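From: Ghazala Gilani
To: skirnesstead-users list
Date: 7/9/19
Subject: Re: chairs, again

Danish Khokhar wrote:
> Could whoever moved the mesh chairs please put them back? I had 2
> at the blue desk last night and found 3 this morning, and one of
> them sinks. Also, is the phone still in service? Razia says
> yes, Tiruwork says it has been dead since December.

Danish,

You are the first person on this list to complain of having too many chairs, so congratulations. The sinking one is mine. It goes down over the course of a meeting, which I find helps people get to the point. I'll take it back upstairs.

The other two belong at the light-blue desk and should stay there.

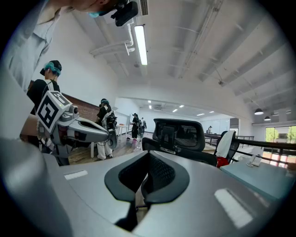 As for towels, a chair back is not a towel rail – I have said this before, and I expect to say it again. Hooks are by the sink, 6 of them, all free.

The phone works if you dial 42 first and wait for the click. Tiruwork doesn't wait for the click.

Fatima still wants to swap the long dark table for the small white one. I'm against it, mainly because I know who'd be carrying the long one.

Ghazala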